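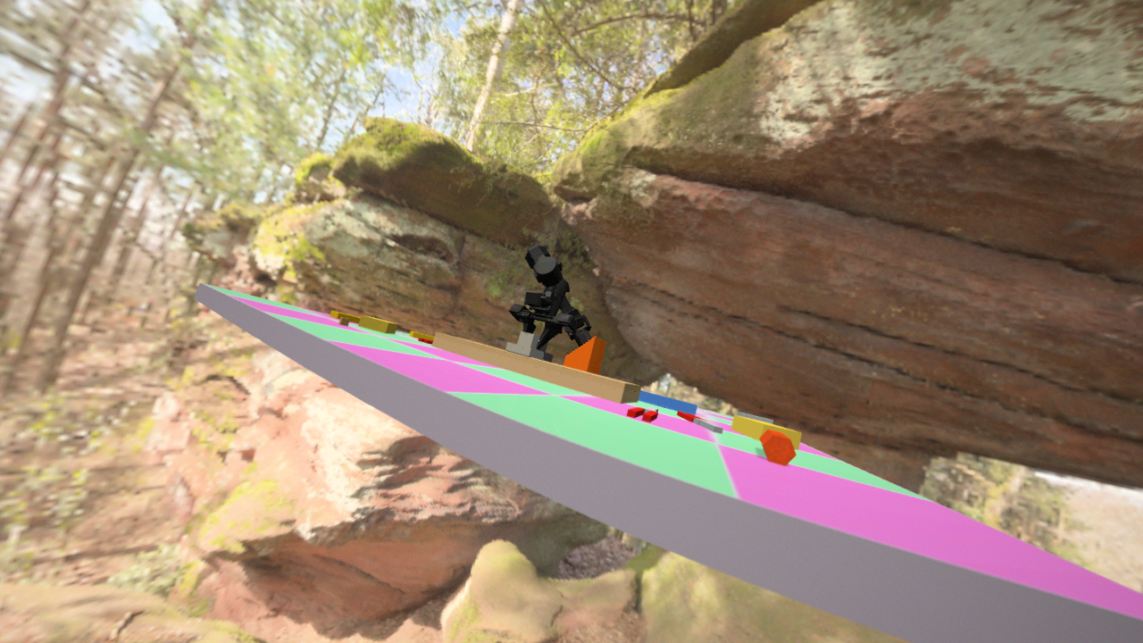 Sim bench, Kakent build: arm on gray base, blocks set out.

Print this page | E-mail this page

Pirkeck Robotics Club, pre-run check, bench 11

1. Base sits on table surface. OK
2. Arm clear of plank and wedge at full sweep. Not tested. Run at 200 steps first.
3. Collision mesh on hexagonal prism. Fail, see ticket 251.
4. Gripper start pose, pointing up. OK
5. Red pieces within reach limit. Recheck after mesh fix.

Print | E-mail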